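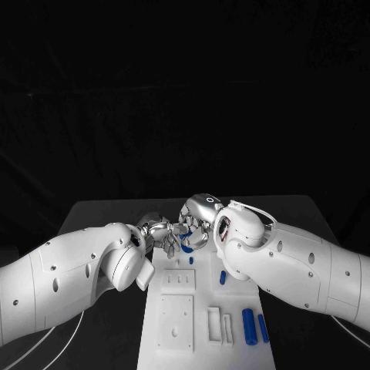
Two hands above the long white board.

Gesham Apprentice Travel Fund: progress report to Drukstead, 2026-08-07

The fund pays bus and rail fares for apprentices who live outside Skodholm and train in town. We have now issued passes to 60 people. Eight applications are waiting for proof of address, and five were turned down because the applicant already gets help from an employer.

Attendance records come in monthly from the training sites. Böttcher sent its spring figures late, so they are missing from the attached table and will appear in the next one.

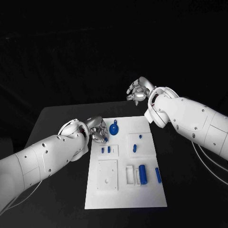

Spending is nearly 600 below plan. Most of the gap comes from passes that started later than we budgeted for. Eduard Čierny has asked the bus company to quote for a winter pass, and we would like to move the unspent money to that line. Please confirm by email. The next report is due in December.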